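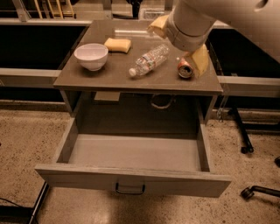

I finally did it, I moved my desk drawer full of recipe scraps into one single notebook, and I can't believe I waited this long! For years my system was envelopes, receipts, the backs of utility bills and one very greasy paper towel with my best dumpling ratio on it. If I wanted the plum cake I had to dig for it, and half the time I gave up and made banana bread.

The notebook is a plain Jernetti with thick pages (they hold up to a fountain pen, which made me happier than it should have). I gave myself 30 days to copy everything in by hand. I could have typed it all up, and I did try that once, but I never cook from a screen. My thumbs are always covered in flour and the thing goes dark right when I need to know how much baking soda.

Copying by hand is slow, and I loved it. You notice things. I had 3 versions of the same lentil soup, and the oldest one had a squeeze of lemon at the end that I'd dropped somewhere along the way. I made it again that same night and wow, it needed that lemon. I also found a walnut roll from the Ghiță bakery, scribbled down while I stood at the counter, with no oven temperature and the word "enough" next to the milk. I've tried it twice now. The second one was pretty close!

A few things I'd tell anyone starting one of these: leave the first four pages blank for an index, write on the right-hand side only, and keep the left for notes. My left pages are filling up fast already. "Less sugar." "Use the deep pan." "Too much dill, even for me."

I still have the soups to sort out, plus a stack of jam recipes from the summer we rented the place in Drineo, where the apricots were so good I ate most of them before they got near a pot. Jam is up next, and I'll post the apricot one as soon as I can read my own writing.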